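Progress report to the Strachan Fund, April

Lavanya asked us to keep this to a page, so the history of the boiler has gone.

**Oral history of the Nirkumum ferry.** We promised you 30 recorded interviews and have 7. The delay is mostly down to the ferrymen, who will talk all afternoon until someone presses record, at which point they remember an appointment. Golnar Esfahani now leaves the recorder running under her hat, with signed permission, and things have picked up.

**Transcription.** Five interviews are typed up and checked. The sixth is largely an argument about the winter timetable, conducted in two languages, and Abbas Salehi would like another month with it.

**Money.** Of the £2372 granted, £2000 is spent or promised, nearly all on travel and typing. Domingo Bravo has the receipts in a biscuit tin and is copying them out.

**Premises.** We still share the building on Flemetti Road. The rent is unchanged — so is the roof.
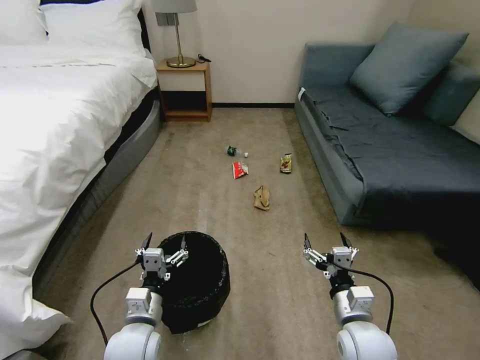 *Two white arms with their grippers open, Flemetti Road.*

**Next.** Golnar goes back upriver in May for the lock-keepers. We would like to move the booklet to the autumn, and need your agreement in writing before the printer will hold our slot.

Bijan Zarei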